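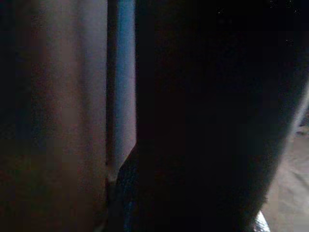

台所の床、ほうきとちりとりだけで片づける手順

うちの台所はテラコッタ色のタイル床です。見た目は気に入ってるんですが、掃除となるとちょっとクセがあって、目地にすぐ細かいものが引っかかるんですよね。引っ越してきたころは毎回掃除機を出してました。でもコードを伸ばして、終わったらまた巻いて……が面倒で、だんだん出さなくなり、床がざらざらしてくるという悪循環。今はほうきとちりとりに落ち着いてます。慣れるとこっちのほうが断然早い!

というわけで、友だちのミルトに「あれどうやってるの」と聞かれたついでに、やり方をまとめておきます。

用意するもの
・柄の長いほうき
・ちりとり(口のところが薄いもの)
・ゴミ袋かゴミ箱
・固くしぼった雑巾 2枚

ほうきは毛先が斜めに広がっているタイプが好きです。前に使っていたBrundskaのは毛が硬すぎて、紙くずは取れるのにパンくずを全部跳ね飛ばしてくれました(冷蔵庫の下から乾いたパンが出てきたときの気持ち、わかります?)。硬すぎず柔らかすぎず、手のひらに押しつけてちょっとしなるくらいがちょうどいいです。

手順1 床に置いてあるものをどかす
木箱とか買い物袋とか、つい床に置きっぱなしになりますよね。全部どかすのが理想だけど、私は動かせるものだけ動かします。重いものは周りを先に掃いて、月に一度だけがんばってずらす。それで十分。

手順2 奥から手前へ掃く
壁ぎわと家電の前から始めて、部屋の真ん中に寄せていきます。ほうきは浮かせないで、床をなでる感じで短く引きます。大きく振るとお菓子の袋みたいな軽いゴミがふわっと逃げます。あれ、地味に腹が立つ!

タイルの場合は目地の向きに沿って掃くのがおすすめ。目地を横切るように掃くと、細かいくずがそこに落ちて止まっちゃうんです。最後に一回だけ斜めに掃くと、残りもけっこう出てきます。

手順3 大きいゴミから先に取る
丸めた紙、お菓子の包み、アルミホイルの切れはし。こういうのは砂ぼこりと一緒に集めるより、先にちりとりに入れてしまったほうが楽です。ホイルは床に貼りつくことがあるので、私は手でつまみます。
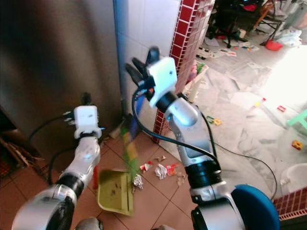

ちりとりは掃き寄せたいゴミのすぐそばに。紙くずも包み紙もホイルも、ここからまとめて入れます。

ちりとりは少し傾けて、口を床にぴったりつけます。一度掃き入れたら、ちりとりを指一本分うしろに下げてもう一度。口のところに残る細い線みたいなほこり、これを2、3回くり返すとだいたい消えます。それでも残ったぶんは、しぼった雑巾でさっと拭いておしまい。

手順4 隣の部屋との境目
うちは台所の先が白い大理石の床で、境目に赤いタイルの柱があります。この柱の根もとがくせもので、角にほこりがたまるんです。ほうきを立てて、毛先の角だけを使ってかき出してください。入らないところは古い歯ブラシで。

で、白い床のほうは、必ず台所とは別に掃きます。前に台所のゴミをそのまま白い床へ掃き出したら、赤っぽい砂が広がってえらいことになりました。部屋ごとにいったん集めて捨てる、これだけは守ってます。

手順5 出入り口から外へ
最後は戸口まわり。風がある日は外から砂が戻ってくるので、掃くのは朝の風がないうちにしています。

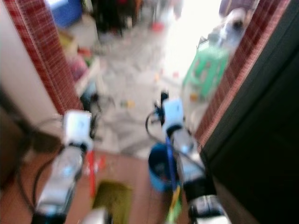

外のコンクリートは室内用のほうきで掃かないほうがいいです。毛先に砂利が入りこんで、次に台所で使ったときにタイルの上をじゃりじゃり引きずることになるので。私は外用に安いのを一本買い足しました。Gittinsという近所の金物屋さんの店先にあったもので、もう三年くらい現役です。

片づけるときは、ほうきの毛についた綿ぼこりを指で取って、吊るしてしまいます。立てかけておくと毛が曲がって、あとで掃きにくいんですよ。ちりとりは月に一度、食器用洗剤で洗って外に干してます。

油はねがひどいところの話は長くなるので、また今度書きますね。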